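Print this thread | E-mail this page

Soft tops as daily drivers: roof fabric, leaks and parking outside

dkodikara
I'm looking at a used small convertible to replace my hatch and want opinions from people who leave theirs outside all year. I rent, there's no garage, and the car would sit on the street under a plane tree. The one I've been to see has a fabric roof with a faded patch on the driver's side and some green along the bottom seam. The seller says it has never leaked. I'd be driving to work and back and doing the odd weekend trip down the coast. Is the green a cosmetic thing or should I walk away?

Thilini W
Green along the seam is algae and it comes off. Soft brush, lukewarm water, a cleaner made for fabric hoods, rinse until it runs clear. Don't use dish liquid. Once it's dry, reproof it. I do mine twice a year with Covenier and water still beads after eight months.

Faded is a different matter. If the fabric feels thin or stiff when you pinch it, the sun has got to it and proofing won't bring it back. Check the stitching too. The thread usually goes before the cloth does.

kbepari
I'd walk away. I had a soft top for five years, parked on the street the whole time, and I'd never do it again without a carport. Sap, bird mess, and one night somebody put a knife through it to get at a pair of sunglasses. The excess on the insurance was more than the sunglasses, the roof lining and the tow put together. Plane trees are the worst of the lot as well.

Thilini W
Worse than gums? Mine sits under a lemon-scented gum and the roof is fine. It's whether you wash it that matters.

kbepari
I washed it every second weekend. Washing doesn't stop a knife.

Chathurika N
Get in the car with a torch before you decide anything. Lift the carpet behind the front seats and push your fingers into the underlay. If it's damp, it leaks, whatever the seller says. Then find the drain holes. A lot of "leaking roofs" are blocked drains where the water backs up and comes in at the sill. A length of whipper snipper cord clears them in a few minutes.

Also ask how the roof opens. There's a big difference between a full folding hood with a frame and the kind where the side rails stay up and the fabric slides back over the top. The second kind has less that can go wrong and you can have it partly open for most of the year.

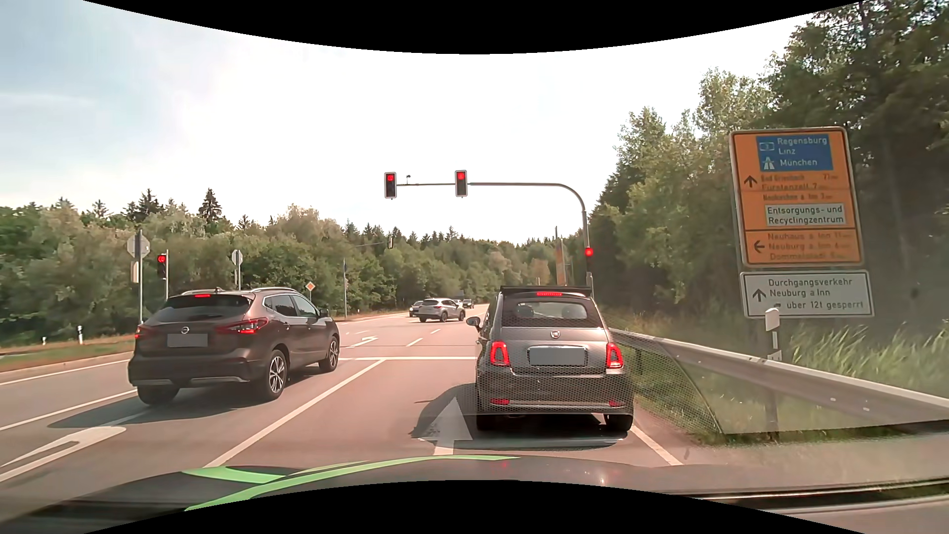 Fiat 500 with the roof partly back, waiting at the lights.

With the sliding sort you keep the door frames and the side glass, so it's quieter at 100 and the kids in the back don't complain as much. The downside is that it folds up behind the rear seats and you lose some of the view in the mirror when it's all the way down. I got used to it in a week.

dkodikara
Thanks all. It is the sliding type. I didn't lift the carpet, will go back and do that. It did smell a bit musty but I put that down to the car being shut up.

Chathurika N
Musty is a worry. Check the spare wheel well while you're there. If there's rust on the jack, somebody has had water in the boot.

dilani_paul
I do trim work, mainly boat covers but a fair few car roofs. A few things from the bench.

A replacement roof in decent cloth on a small car takes me a full day if the motor and cables are good. If a cable has stretched, add another day. Most people ring me after they've forced it, and then it's the cable, the guide and often the cloth as well. If it hesitates or goes up crooked, stop and close it by hand.

On proofing, I've used Covenier and Tallow and both are all right. Tallow is thicker and takes longer to dry, and it will leave a white bloom if you put it on in full sun. Do it late in the afternoon. Mask the glass or you'll be scraping it off for a week.

Never fold a roof wet and leave it. One night won't kill it but a week will, and you'll get mildew in the creases that no cleaner will shift.

kbepari
Ask her what a roof costs, Dinesh. That's the number you want before you make an offer.

dilani_paul
It depends on the car and I'm not going to quote on a forum. The rubber seals are the bit people forget. I had one in December where the side seals alone came to $417 and the owner had budgeted nothing for them.

Thilini W
That sounds steep. I got mine done with secondhand seals from a wrecker and they've been good.

dilani_paul
Secondhand seals have already taken a set from the last car. Sometimes you get lucky. I won't fit them because I'm the one who gets the phone call when it rains.

Thilini W
Fair enough. Mine still haven't let in a drop.

dkodikara
Went back this morning with a torch. Underlay on the passenger side is damp, driver's side dry. Drain on the passenger side was packed solid with leaf muck. Spare wheel well is clean, no rust on the jack. The seller was fairly decent about it and has offered to come down on the price. The roof went back and forth three times without sticking. Fabric on the faded patch feels the same as the rest when I pinch it.

Chathurika N
That sounds like the drain to me. Pull the carpet back, dry it out properly with a fan, then pour a jug of water along the roof channel and see where it comes out. If it comes out under the car you're fine.

kbepari
Still no garage though.

dkodikara
No, still no garage. I've been looking at half covers. Has anybody used the Altberg one? It's $128 and only does the roof and windows.

Thilini W
I have one. The straps are good but it flaps in a strong wind, and if there's grit under it you'll mark the paint along the tops of the doors. Rinse the car first. I only use it when we go away.

dilani_paul
I'd skip the cover if you drive it every day. They hold moisture against the cloth, and they're a nuisance to put on in the dark, so after a month it ends up in the boot. Wash it, proof it, keep the drains clear.

dkodikara
Right, I'll leave the cover for now. I'm going to make an offer tonight and will do the jug test before I hand anything over.

Recent threads
Shabalala roof racks on a short wheelbase, any good?
Wind noise from driver's door after new seal
Clearing sunroof drains without an air compressor
Tallow or Covenier on a black hood
Wanted: rear parcel shelf, any colour
Best way to get sap off glass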